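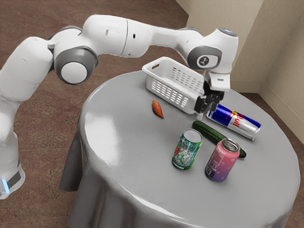
Workshop Tips > Old Metal > Hand Tools and Kitchen Iron

We use cookies to remember your settings. By staying on this page you accept them.

Cleaning and keeping old iron and brass without spoiling it

These notes started as a sheet for people who bring things in to the Pasichnyk local history room and then take them home again. A family turns up with a flat iron, a trivet or a brass mortar, we look at it, and the next question is always how to clean it. The answer is usually "less than you think."

Before you start

Look the piece over in daylight. Turn it upside down. Makers' marks, owners' initials and repair marks are most often on the underside or inside the handle socket, and they are the first thing to go when somebody uses a wire wheel. Write down anything you find. A soft pencil rubbing on thin paper will pick up shallow lettering that you can't read by eye.

Check for old paint. Paint on farm and kitchen iron may contain lead, so don't sand it dry. If the paint is sound, leave it alone.

Dust and grease

Brush off loose dirt with a soft paintbrush. Wrap the metal collar of the brush in masking tape so it can't scratch. For kitchen grease, wipe with a cotton cloth and a little warm water with one drop of dish soap, then a second cloth with clean water, then dry straight away. Don't put anything with a wooden handle in the sink. The wood swells, then shrinks, and the handle comes loose a month later.

Cast iron dries well in a low oven with the door open a crack. Solid iron only – no wood, no solder, no paint. Forty minutes on the lowest setting is plenty for a flat iron. Let it cool in the oven.

Light rust

Orange powder that comes off on your finger is active rust. Dark brown or black that stays put is mostly stable, and collectors like it. Only the first kind needs work.

Use 0000 steel wool with a few drops of light machine oil. Rub gently in one direction and wipe often. Stop when the cloth comes away brown instead of orange. Old blacksmith work has hammer marks and a dark skin from the forge, and both should still be there when you finish.

Vinegar baths are popular and they do remove rust. They also take off the dark skin and leave the iron a flat gray. I would keep vinegar for nails and hinges you mean to use again.

Brass and bronze

Polishing removes metal every time. On a mortar with cast lettering you can see the result, with the letters soft on the side that faced the room and crisp on the side that faced the wall. Wash, dry and leave the brown color if you can live with it. If the piece has been bright for the last 90 years and you want to keep it that way, use a mild cream polish twice a year at most. Pick dried polish out of corners with a wooden toothpick.

Green spots that are powdery and pale need more care. Keep the piece dry and away from other brass, and ask someone before you scrape at it.

Wax

Microcrystalline wax is the one we use. Plain furniture paste wax will do for pieces that stay indoors. Warm the metal slightly with a hair dryer, put on a very thin coat with a cloth, wait ten minutes and buff. Two thin coats are better than a thick one. Anything used for food gets plain mineral oil and no wax.

Lorenz Moser, who ran the forge at Mutau before he retired, put hot linseed oil on everything. It works on gates and looks right, but it goes sticky on small things that are handled and it is hard to get off again. Oily linseed rags can also catch fire by themselves, so lay them flat outside to dry and never ball them up in a bin.

Labels and numbers

Tie a paper tag on with cotton string. Don't use adhesive tape or rubber bands on metal. On waxed iron the tape falls off, and on brass a rubber band leaves a black line. Our tag for the Holtov waffle iron says:

51 – waffle iron, long handles, from Holtov. One rivet replaced. Cleaned and waxed July.

A tag like that takes a minute and saves a lot of guessing. Stefaniia Mykhailiuk keeps a school notebook with the same numbers and whatever the family said about each piece, including the parts that don't agree.

Storage

Cellars and sheds are bad for iron. A shelf in a heated room is better, away from outside walls. Newspaper is slightly acidic and holds damp, so wrap in washed cotton or plain tissue. Leave 2 inches between the wall and the back of the shelf so air can move. Put heavy things low down.

Check stored pieces in spring and fall. If you see new orange dust, wipe, dry and wax that spot only. There's no need to start over on the whole thing.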